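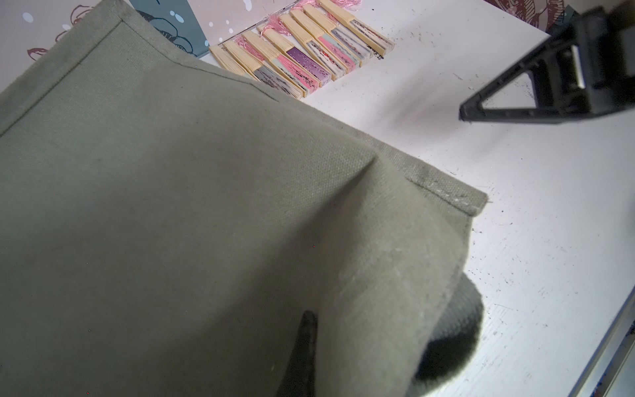
The waxed canvas tote costs $36 a year to rent, and Zolico would like you to believe you're saving money.

I signed up in April. The pitch is simple enough. You pay a yearly fee, you get a bag, and when it wears out the company takes it back, mends it and sends you another. Zolico calls this "ownership without the burden." My grandmother called it borrowing.

Heather Kerslake, who runs the Condbridge workshop where the returns end up, was more open than I expected. Most bags come back because people are bored with the color, she told me. Very few have a hole in them. When I asked how many repairs her team did last year, she looked it up: 2,000, out of 4,000 bags returned. The rest were cleaned and shipped again, or cut up for patches.

So half of the repair program is a laundry.

I'm not against laundry. But the website has a lot to say about needles and thread, and very little about the trucks that carry each bag back and forth. Evander Yule, the company's co-founder, said the shipping figures are "being worked on." They were being worked on when I first called, too.

Gintarė Uibo has sold canvas by the yard in Astedberg for most of her working life, and she doesn't think much of any of it. A decent bag takes her an evening to sew. Hers has been patched at both corners and she has no plans to send it anywhere.

My rental is due for renewal next month. The strap is fine. I've been offered a free switch to navy.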